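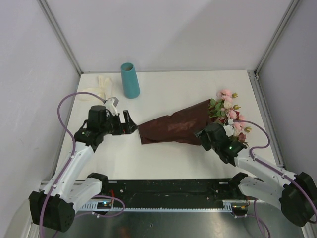
Drawers that stick, doors that sag, hinges that squeak. Quick list, in no real order.

Doors first. Most crooked cabinet doors are a hinge screw, nothing worse. Open the door, find the screw closest to the door edge. Quarter turn. Close it, look, quarter turn again. That one moves the door side to side. The one at the back moves it in and out. Up and down is usually the two plate screws — loosen, nudge, tighten. Hold the door while you do it or have someone else hold it.

Screw just spins? Hole is stripped. Wood glue and toothpicks, pack it tight, snap them off flush, leave it overnight. Screw goes back in by hand. No drill, you'll strip it all over again.

Bumpers. Those little clear dots. They fall off and then every door bangs. A sheet of 56 costs next to nothing and will do a whole kitchen with leftovers. Wipe the spot with rubbing alcohol first, otherwise they slide off by summer.

Drawers: pull the whole thing out. Crumbs in the slides, nine times out of ten. Vacuum, then a dry toothbrush. Old wood runners get a candle stub rubbed along them. Metal ones get dry lube and not cooking oil, please. It goes gummy and then your back where you started.

Sticky film above the stove. Warm water, a drop of dish soap, soft rag. Wring it out hard. Go with the grain, dry right away. Still sticky — baking soda paste on a fingertip, try it inside a door first. The Gilgate cleaner in the orange bottle works too but stinks, open a window.

Painted doors with chips: keep a baby food jar of the paint, label it with the color name and the room. Ours is a Surkham color they don't make any more and I have maybe an inch of it left. Small artist brush, two thin coats, don't touch it till morning.

Shelf pins. Measure before you buy. 1/4 inch and 5 mm look the same in the store and they are not teh same. Bring an old one in your pocket.

Sagging shelf? Flip it over. Good for another few years. If it's the long one with the canned goods, add a pin or a strip of 1x2 along the back.

New knobs: make a template out of a cereal box. Punch the holes once, tape it in the same corner every time. Drill from the front, scrap block clamped behind so it doesn't splinter.

Under the sink, a cheap boot tray. Catches drips, slides out, hose it off. I check mine in May when I do the filters.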